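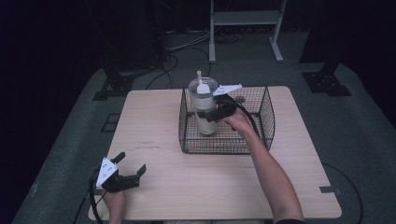

4. Setting up the basket and tumbler

This section covers the Costby open basket (stock no. 1167) and the Melico tumbler with straw lid, used together on a table top. The two are sold as a pair. They were plainly not designed as a pair, so please read the cautions before you trust the one to hold the other.

4.1 Before you start

The leaflet in the Costby carton says the basket is "ready to use". Give it five minutes anyway.

1. Take off the card sleeve and any ties. Check the corners, where short bits of tie like to hide.

2. Run a dry cloth along the top rim and the lower front edge. If the cloth catches, a wire end is standing proud. Ask Rastogi, who supply the set, for a replacement. Do not file it down.

3. Put the basket on a level surface and press each corner in turn. A slight rock can usually be cured by bending the base gently by hand. A large one can't, whatever the leaflet says about "self-levelling mesh".

Note: A side panel that bows outwards a little is common with this basket and does no harm. Leave it be. Pushing it straight tends to move the bulge somewhere else.

4.2 Placing the basket

4. Choose the table. Any flat top will do. Table tops with rounded corners, such as the Dusurwood range, need a bit more thought, as a basket pushed right into a rounded corner can end up with one foot over nothing.

5. Set the basket well in from the edge, with the low panel facing whoever will use it. You will be reaching over that panel all day, and the raised sides only get in the way.

6. Slide four felt pads under the base if the top is varnished wood. Costby describe the wire coating as "scratch-free". We would still use the pads.

Caution: Wire mesh does not catch drips. Anything that leaks from the tumbler goes straight through to the table. If the top marks easily, put a mat under the whole basket. A mat inside the basket slides about and makes the tumbler lean more.

4.3 Fitting the tumbler lid

7. Fill the tumbler to no more than 448 ml. Melico print a larger figure on the box, which you can reach only if you leave the lid off.

8. Set the lid down flat and press all round the rim. The lid is a good deal wider than the foot of the tumbler, so it is easy to seat one side and miss the other. Look across it at eye level to check.

9. Close the raised cap in the middle of the lid and push the straw in until it touches the bottom, then draw it back a finger's width.

Caution: The lid is called "spill-resistant". Please read that as "slower to spill". Do not lay the tumbler on its side in the basket, in a bag or anywhere else. Do not use it for hot drinks – the straw alone is reason enough.

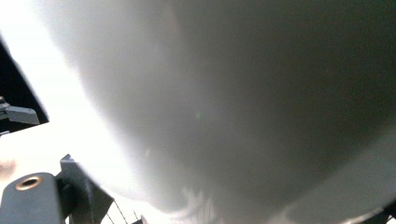
4.4 Putting the tumbler in the basket

10. Hold the tumbler by the body, about halfway down. Never lift it by the lid or the straw.

11. Lower it into the left or right end of the basket, so that it has a side panel next to it. In the middle it has nothing to rest against.

12. Let go slowly. The body narrows towards the base, and the foot measures only 70 mm across, so some lean is to be expected. A tumbler whose top tips slightly to one side is acceptable if it stays put when you tap the table. If it creeps, take it out and turn the basket round.

13. Check that the straw clears anything above or behind it, such as a shelf or a lamp.

Note: The box suggests keeping up to 6 tumblers in one basket. We tried, and it can be done if you never want to take one out again. Two is comfortable.

4.5 Carrying

14. Take the tumbler out before you move the basket. It makes two trips of it, and we know most people will skip this step.

15. Lift the basket with both hands under the base. The rim is thick enough to look like a handle. It isn't one, and the mesh below it will bend over time if you use it that way.

4.6 Cleaning

16. Wash the lid, the cap and the straw by hand after each use. Melico say the top rack of a dishwasher is fine for all parts. Our lids began to lose their fit after a few goes, so we stopped.

17. Brush the basket with a soft dry brush. Fluff gathers where the floor of the mesh meets the sides, and a cloth only pushes it further in.

18. Dry the basket straight away if it gets wet. The coating is thin at the joins, and rust starts there first.

Sets bought before January came with a shorter straw. The steps are the same, except that in step 9 the straw should be left resting on the bottom.

Section last revised December 15, 2018. Spare lids and straws are ordered from Rastogi, quoting the stock number on the underside of the carton.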